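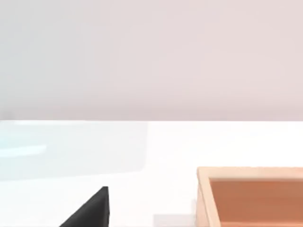 Re: Zamora call logs — which appeals to file first

Archive > Zaltetetti-legal > Threads > Zamora records

This site uses cookies to remember your reading preferences. Accept | Settings

Date: 16/11/2024
To: Zaltetetti-legal list
Subject: Re: Zamora call logs — which appeals to file first

An earlier message on this thread read:

> The facility has now refused all 16 of our records requests on the
> Zamora legal call logs. The refusal letters are the same except for
> the request number. They cite the contractor's trade secrets and
> say the logs belong to Stemar and not to the facility.
>
> Do we appeal all of them, or pick a few? Gratia can cover filing
> costs but can't spare anyone for drafting before March. I would
> also like to know whether the people whose calls were recorded
> have to be told before we file.

Taking the questions in order.

1. Appeal all of them. The time limit runs separately for each request, and a request we drop now would have to be filed again from the start. The appeals can share one argument section. Only the cover page and the description of the records need to change. I have put a draft of the shared section in the list folder under 2112, the number on the first refusal letter.

2. The ownership claim is the weak part of the refusal. The phone contract says that Stemar keeps call records "on behalf of and at the direction of" the facility, and that the facility may ask for a copy at any time. A record that the facility can get by asking is in its control for our purposes. Quote the clause in full. Do not paraphrase it, as the first draft did, because the paraphrase left out "at the direction of."

3. The trade secret claim needs more care. It may be good as to pricing and as to how the recording system sorts calls. It can't cover the date and length of a call, or whether the number dialed was on the attorney list. Ask for those fields by name and offer to accept the rest blacked out. An offer like that costs us little and makes a flat refusal hard to defend.

4. On notice to the people recorded: the rules do not require it for an appeal. I still think we should do it where we have a signed release. We are asking for logs and not for audio, but a log shows who called which lawyer and when, and some of these people have open cases. Where there is no release, ask for the name field to be replaced with a code. Gratia already has release forms for the people it represents, and the wording should be checked before we reuse it, since it was written for medical files.
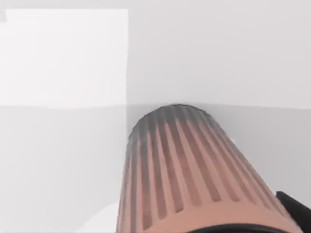
Rendered view of a ribbed pink cylinder, darker at the far end.

5. Timing. The appeal window is 40 days from the date on the letter, not from the date we received it. Two of the letters sat in the old mailbox and are well into that period. File those first, with the shared section as it stands, even if the exhibits are not final. The rules let us add exhibits later if the appeal lists them.

6. Keep the recording complaint separate. Several messages have mixed it with the records appeals. Whether the calls should have been recorded at all is a question for the court, and the records office has no power to decide it. Putting it in the appeal gives them a reason to send the whole thing to another desk — this happened with the mail inspection requests, and we lost most of a season to it.

Two corrections to the shared notes. The contract copy in the folder is the version before the last amendment, and the section numbers moved. Use the amended copy. The notes also say that Stemar answered our letter. It sent a receipt, with nothing in it about the logs.

I can draft the cover pages. Someone else needs to check the request numbers against the letters, as the spreadsheet has at least one entered wrong. Replies to the list, please, so they end up in the archive.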